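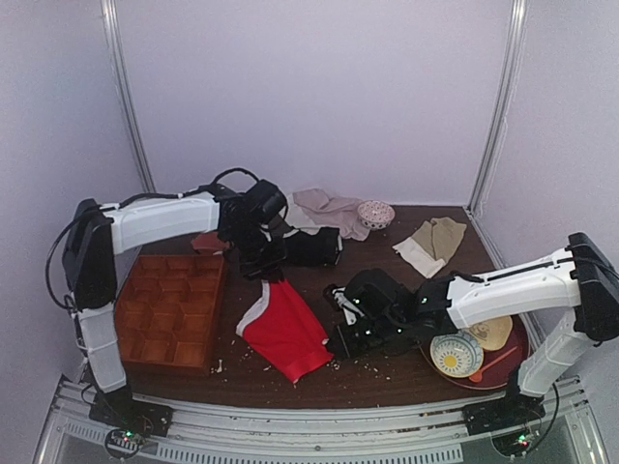

Stuvby: two-arm table episodes with cloth and tableware, and the Wirham labels

Version for release, January. Maintained by Radoslava Koubek and Baoshan Kong at Drastum.

Please read the section "Known problems" before you train on the data. Two of the problems have already cost other people in our group some weeks.

Summary

Stuvby is a set of 1,364 episodes recorded by teleoperation on one two-arm cell. The episodes contain small household work on a table: lifting a garment, folding or moving a cloth, putting a bowl or a plate on a round tray, taking small things out of the way. The other objects stay on the table during the work, so the arms must pass over and between them.

The release also contains the Wirham labels. Wirham is our method for marking the parts of an episode where the two arms depend on each other. We wanted to know if a policy learns better when these parts are given more weight in training. The short answer is yes for cloth, and very little for tableware. The longer answer is under "Results".

What is in the download

episodes/ : one folder for each episode, with joint positions, gripper commands and video
labels/wirham.csv : start and end of each coupled part, with the label type
labels/text.csv : one short instruction in English for each episode
splits/ : train, validation and test lists
layouts/ : a still of the table at the start of each test layout
tools/ : reading scripts and the replay viewer
CHANGES.txt : what we changed after the internal version

The joint positions and the commands are saved separately. We mention this because an earlier version had only the commands, and Raphaël Hoarau found that the difference between the two is large when an arm is pulling on cloth. If you use only the commands, a stretched cloth looks the same as a loose one.

The cell

Two arms of the same type are mounted on a slotted aluminium rail along the front edge of a dark wooden tabletop. The arms reach in from the left and the right front corners, and each one has a black gripper. The walls are pale and plain. We chose this so the background gives the policy nothing to hold on to.

The cables go along the top of the upper links and hang in loops. They are visible in many of the videos and they move with the arms. We tried to mask them out and stopped, as the masks also removed parts of the cloth.

The cameras are fixed to the cell. Their position did not change between the first episode and the last one, but the calibration was repeated once, and both calibration files are in the download. The field "calib" in each episode tells you which file to use.

Teleoperation and replay both run through Sirko, our own control program. You do not need Sirko to read the data. You need it only if you want to send the commands to real arms, and then you should write to us first, because the joint limits in the public version are set for our cell.

The objects

Most of the cloth is ordinary clothing or household textile. There is a red garment with white edging and a ribbed cuff, which is the most frequent target in the lifting episodes. Other cloths are pink, black, and beige with white. The tableware is bowls and plates with printed patterns, a spoon, and a dark red round tray. A compartment tray stands on the left side and is used as an obstacle in many layouts and as a goal in a few.

We did not clean the table between episodes. Crumbs and small specks lie on the wood and they are not always in the same place. This is intended. A policy trained on an earlier, clean set tried to pick up specks as soon as it saw them, and we wanted the specks to be common enough to be ignored.

How an episode is recorded

1. The operator reads the instruction from the list and looks at the table. The objects are not put back to a fixed start position. The end of one episode is usually the start of the next one.

2. The operator moves both arms to any comfortable position and starts the recording. Puspita Majimbun recorded most of the cloth episodes and Caradog Gape most of the tableware. The field "operator" is a letter code, and we ask you to use it for balancing only.

3. The task is done in one attempt, including mistakes. If a cloth falls, the operator may take it again. An episode is stopped after 90 seconds even when the task is not finished, and it is then saved with the status "timeout". These episodes are kept in the download, but they are not in the training list.

4. When both arms must work at the front centre of the table, the operator slows down. The grippers nearly meet there, with fingers, servos and wiring close together, and a small object lying under them can be partly hidden from the camera. The speed limit in Sirko is lower inside this zone. You will see it in the data as a clear change in the joint speeds, and it should not be read as hesitation by the operator.
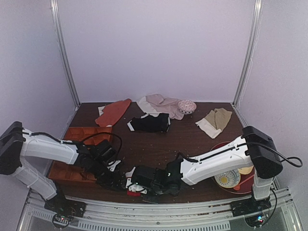

5. After the recording, the operator writes "done", "partly done" or "failed". A second person looks at the video without seeing this answer and writes their own. If the two answers are different, both are kept in the file and the field "agreed" is false.

The Wirham labels

A coupled part is a part of the episode where the movement of one arm makes sense only together with the movement of the other. There are four types:

hold : one arm keeps an object still and the other works on it
pass : an object goes from one gripper to the other
stretch : both arms hold the same cloth and pull
yield : one arm waits or moves away to give space, with no shared object

The first version of the labels was made by hand. This was slow, and people did not agree on where "yield" begins. Now the labels come from a small model which looks at the joint data of both arms and tries to predict one arm from its own past. Where this prediction becomes clearly better by adding the other arm, the part is marked as coupled. A person then chooses the type and may move the borders.

The good side of this is that the borders are more regular. The weak side is that the model finds coupling where it is only habit. One operator liked to lift the right arm each time the left arm closed its gripper, with no reason in the task, and the model marked all of these. We removed those we found. There will be some left.

In training, the steps inside a coupled part receive a higher weight. Everything else in the training is unchanged: same network, same learning rate, same order of episodes. The weight is one number for all four types. We tried a separate number for each type, but the runs became unstable and we do not report them.

Results

The test is done on the real cell with 45 layouts. For each layout there is a still, and a person arranges the table to look like it as closely as possible. Cloth never falls the same way twice, so two runs on the same layout are not exactly equal. We compared the policy with Wirham weights against the same policy without them, and the person who judged the result did not know which one was running.

On 12 of the layouts, the weighted policy finished the task and the plain one did not. Nearly all of these are cloth layouts of the types "hold" and "stretch". The typical failure of the plain policy is that the holding arm opens its gripper too early, when the other arm is still moving the cloth.

For bowls and plates we see no difference that we would trust. Most of these tasks can be done by one arm, so there are few coupled parts to weight. In "pass" episodes the weighted policy was a little slower, and it sometimes kept both grippers closed on the object for a long time before it let go. We do not have a good explanation for that. Baoshan thinks the borders of the "pass" labels are too wide at the end, and a narrower version is in preparation.

We tested on one cell only, with objects which also appear in the training data. Please do not cite these results as evidence for new objects or other arms.

Known problems

The video and the joint data can be shifted against each other by one frame. The reading script corrects it. If you write your own reader, copy the function "align" from tools/.

The right gripper reports "closed" on very thin cloth, also when the cloth is between the fingers. For this reason the gripper width should not be used alone as a sign of a successful grasp.

The instructions in text.csv use more than one word for the same object. The compartment tray is called "box", "organiser" and "tray", and the round tray is also called "tray". We left this as it was written. If you need one name for each object, use the column "object_id".

Since one episode begins where another ends, neighbouring episodes look very similar. Do not make your own random split. Use the lists in splits/, where neighbours are always kept together.

Some "yield" labels are very short. For our training we ignored those shorter than the action window, and you should probably do the same.

Use and licence

The data and the labels are free for research and teaching. For commercial use, please write to the maintainers. The tools have their own licence file in the same folder.

No people are recorded on purpose. If you find a hand or a reflection of a face in a video, tell us the episode name and we will take the episode out in the next version.

How to report an error

Send the episode name, the time inside the episode and one sentence about what is wrong. Label errors go to Radoslava Koubek, reading and calibration errors to Baoshan Kong. Corrections are collected in CHANGES.txt, and old label files stay available under their version name, so that earlier results can be repeated.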